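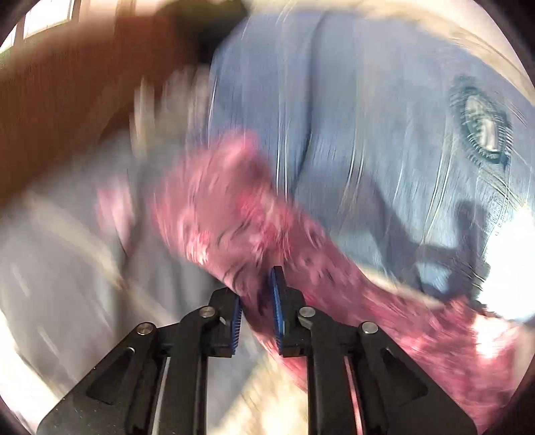
Depotübertrag bei Zusammenlegung der Anteilsklassen des Nerkcombe Silberfonds

Eingestellt am 25. Juni in der Rubrik Rohstoffe und Edelmetalle

Merodell
Sehr geehrte Mitglieder, ich halte 500 Anteile des Nerkcombe Silberfonds in der ausschüttenden Klasse. Die Verwaltungsgesellschaft hat mitgeteilt, dass diese Klasse im August in die thesaurierende überführt wird. Ein Widerspruch ist nicht vorgesehen, wohl aber eine kostenfreie Rückgabe innerhalb einer Frist von 60 Tagen. Mein Depot soll im selben Zeitraum zu einer anderen Bank übertragen werden. Ist es ratsam, den Übertrag vor oder nach der Zusammenlegung zu beauftragen?

Nakpan
Maßgeblich ist zunächst die Auskunft der abgebenden Bank. Viele Institute sperren betroffene Bestände einige Tage vor dem Stichtag für Überträge. Bei mir hat ein vergleichbarer Vorgang 17 Tage in Anspruch genommen, davon entfielen 3 auf die reine Umbuchung. Bruchstücke wurden nicht übertragen, sondern zum Rücknahmepreis abgerechnet. Ich empfehle, die Übermittlung der Anschaffungsdaten schriftlich bestätigen zu lassen. Fehlen diese, kann die aufnehmende Bank bei einem späteren Verkauf eine Ersatzbemessungsgrundlage ansetzen. Die Frist für die kostenfreie Rückgabe läuft während des Übertrags in der Regel weiter. Wer sie nutzen möchte, sollte dies vor Erteilung des Auftrags entscheiden.

Zorkeck
Silber ist meines Erachtens ohnehin zu schwankungsanfällig. Ich würde verkaufen.

Merodell
Vielen Dank für die Hinweise. Ein Verkauf kommt derzeit nicht in Betracht. Ich werde den Stichtag bei der Bank erfragen und den Übertrag voraussichtlich erst danach beauftragen.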